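Beltville Home Help > Laundry and Fabric Care

Dye bleeding from a patchwork quilt, cold wash only?

Posted by Aminu Olatunji

I have a cotton patchwork quilt pieced from solid-color blocks, bought in 2013. It has been machine washed twice, and both times the water came out pink. The label says Sula and gives no fiber content for the filling. I want to wash it again before September and stop the dye from moving into the lighter blocks. The washer is a front loader, cold and warm settings, no soak cycle. The tub on the back porch could be used for soaking if that is better.

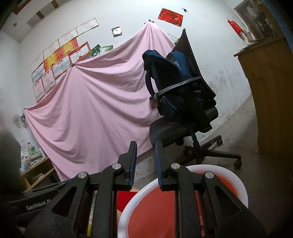
Basin with the orange-red interior.

Specific points I need settled:
Does vinegar or salt set the dye?
Is hot water ever correct for this?
How long can it stay in the water?

2 replies

Marlene Ouellet

Vinegar and salt do not set the dye in finished cotton. Salt is used while cotton is being dyed, to push the dye into the fiber. Vinegar is for acid dyes on wool, silk and nylon. Neither one repairs a color that was poorly rinsed at the factory.

Pink water does not by itself mean damage. Loose dye comes out of the strong colors and only becomes a problem if it settles on a lighter block and dries there. The fix is a large volume of water and a detergent that keeps the dye suspended.

Test first. Press a damp white cloth on each color for a minute and note which ones transfer. Include the backing and the binding.
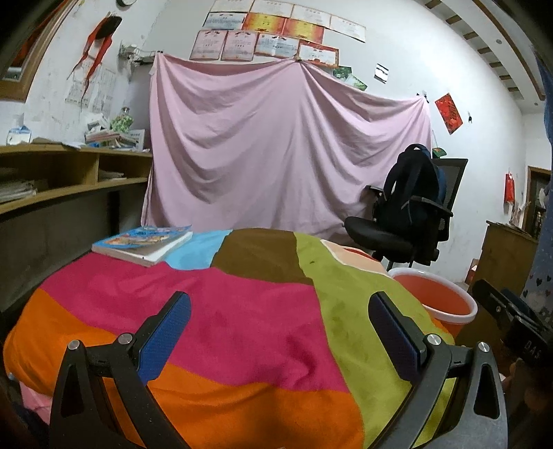

Washing steps

1. Fill a bathtub. A small basin does not hold enough water for a full quilt, and the loose dye gets too concentrated.
2. Dissolve a clear, dye-free detergent in the water before the quilt goes in.
3. Push the quilt fully under. No part should float, and no part should be folded against another color for long.
4. Leave it up to 12 hours. Drain, look at the color of the water, and repeat until it stays pale.
5. Rinse until there are no suds. Support the whole weight when lifting. Wet cotton filling can pull the seams apart.
6. Dry flat, right side up, out of direct sun.

On hot water: it removes loose dye faster, but it can shrink cotton filling and felt wool filling. Your label does not give the filling, so stay with cool water and accept more rounds.

Do not put it in a dryer until the stains are gone. Heat makes transferred dye harder to remove.

Fortin

Color catcher sheets. I use 2 per load, cold, gentle cycle. Worked on mine. The laundromat in Virnurville has the big machines if yours is too small, bring quarters.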